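最終更新:9月
9月 班レポート担当(2班・記録係)

共用備品の「戻し箱」を使いやすくする 中間まとめ

1. はじめに

うちの学科の共同作業室は、備品がよく行方不明になる。棚の番号はあるけど、急いでいる人は番号を見ない。で、去年から「戻し箱」という運用がある。使い終わったものをとりあえず大きい箱に入れておけば、当番が夕方に棚へ戻す、というもの。発想はいい。ただ箱の中がすぐごちゃごちゃになって、結局は箱が二つ目の物置きになっている。

今回の演習(生活環境デザイン基礎)では、この戻し箱を題材にした。班の予算は1000円。新しい箱は買えない。なので、いまある箱の使い方と、仕切り・表示だけで何とかする方針。

2. 調べたこと

・箱に何が入っているか
・どういう向きで入っているか
・取り出すときに何がじゃまになるか
・当番が棚に戻すまでの手順

アンケートは学科の掲示板で配って、200枚刷った。回収は22枚。少ない。自由記述はわりと濃かったので、数字としては使わず、意見として読んだ。多かったのは「長いものが引っかかる」「人のボトルが入っていて触りにくい」「底が汚れていて入れたくない」。最後のは予想していなかった。

棚の区画には仮の名前をつけてある。工具がFukwood、容器類がLukell、素材サンプルがUsmani、その他がDrirnadano。意味はない。番号だと誰も覚えないので、発音しにくい名前のほうが記憶に残るのでは、という班内の仮説。これの検証は後半でやる予定(たぶん最終報告)。

3. 箱の現状

箱は灰色の大きいもので、明るい色の木のテーブルに置いて使う。中は手前と奥の二室に分かれていて、手前のほうが広い。奥は狭いので、みんな手前にばかり入れる。仕切りがもうあるのに使われていない、というのがまず一つ目の問題点。

二つ目は汚れ。仕切りの上のほうは塗装がはげて、縦に黒っぽい傷がついている。手前の底も擦れて、白っぽいくもりと濃いしみがある。アンケートの「入れたくない」はこれのことだと思う。見た目の問題だが、見た目で使われなくなるなら運用の問題でもある。 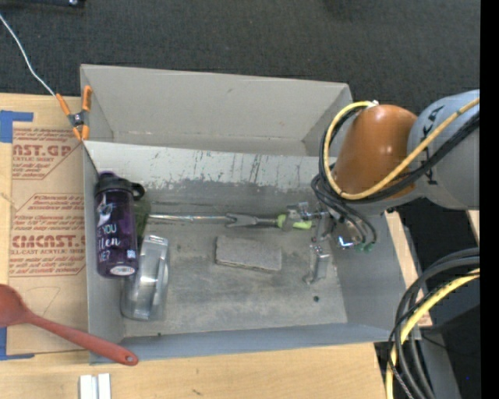
図1 戻し箱の手前側。ボトル、透明容器、つかみ棒、灰色のブロックなど

図1でいちばん場所をとっているのは、つかみ棒(マジックハンド的なやつ)。横向きで、手前の室のまんなかを横切っている。細い金属の棒の部分は軽そうに見えるが、先が分かれている部品があるので、ほかのものと絡みやすい形だと思う。長いものを横に置くと、その下のものが取りにくくなる。灰色のブロックがちょうど棒の下側にあって、少し傾いている。

ボトルは左の壁に寄りかかった状態。濃い紫で、ふたは黒、輪の持ち手つき。白い文字や丸っこいシールがあるので、見ればすぐ見分けがつく。こういう私物っぽいものが備品と同じ箱にあると、当番は手が止まる。棚に戻すのか、落とし物として出すのか。ルールがない。

透明のプラ容器はボトルに重なっている。これが意外と厄介で、透明なので底の灰色が透けて見え、ぱっと見で見落とす。当番の経験がある班員も「透明のはよく残る」と言っていた。そのうえボトルの陰にも緑っぽい暗い色のものがあり、半分隠れている。図1だけでは何なのか決められなかったので、分類表では「未確認」にした。

4. 分類してみた

図1に出てくるものを、さっきの区画に当てはめるとこうなる。

Fukwood(工具):つかみ棒
Lukell(容器類):透明のプラ容器
Usmani(素材サンプル):灰色のブロック。フェルトか石のような表面で、材質は不明。とりあえずここ
Drirnadano(その他):ボトル、未確認の緑のもの

やってみて、「その他」に行くものほど扱いに困ることがわかった。当たり前といえば当たり前。けど、その他を減らさないと名前をつけた意味がない。ボトル類は私物扱いで別にしたほうがいい、という意見が班内で多数。反対意見は、実験用のボトルもあるから見た目では分けられない、というもの。まだ決着していない。

5. 改善案

案A 奥の室を「小さいもの専用」にする
狭いほうに小物、広いほうに大きいもの。表示を仕切りの上に貼るだけ。費用はほぼテープ代。塗装がはげているところはテープがつきにくいかもしれないので、貼る前に拭く。

案B 長いものは箱に入れない
つかみ棒みたいな長いものは、箱の横にフックをつけて掛ける。箱の中がかなり広くなるはず。ただしフックの場所が問題。テーブルの縁につけると、通る人に当たるかも。

案C 底に明るい色のシートを敷く
汚れが隠れるし、透明な容器も見つけやすくなる可能性がある。シートの色は未定。白だとまたすぐ汚れる、黄色だと目がちかちかする、で意見が割れた。底に小さい丸い穴もあるので、シートでふさいでいいのか先に確認が要る。

案D 私物カゴを別に置く
箱のとなりに小さいカゴ。予算1000円のうち半分以上はこれで消えそう。

いまのところ A+C を先に試す。B は場所が決まってから。D は保留。

6. 反省と残りの作業

・図が1枚しかない。入っているものは時間帯で変わるはずなので、朝と夕方で比べるべきだった
・アンケートの設問3が分かりにくかった。「箱の中で困ること」と「箱で困ること」を両方聞いてしまった
・区画名のふりがなをつけていなかったので、読み方が人によってちがう。Usmaniは読めても、Drirnadanoは班員でも読めてない
・シートの見本を取りよせる(まだやってない)
・仕切りの高さを測る。前回測るのを忘れた

次回は午後4時から作業室で、シートの仮敷きと表示のレイアウト決め。表示の文字サイズは遠くからでも読めるていど、当番表のとなりに貼って見え方を確かめてから印刷にまわす。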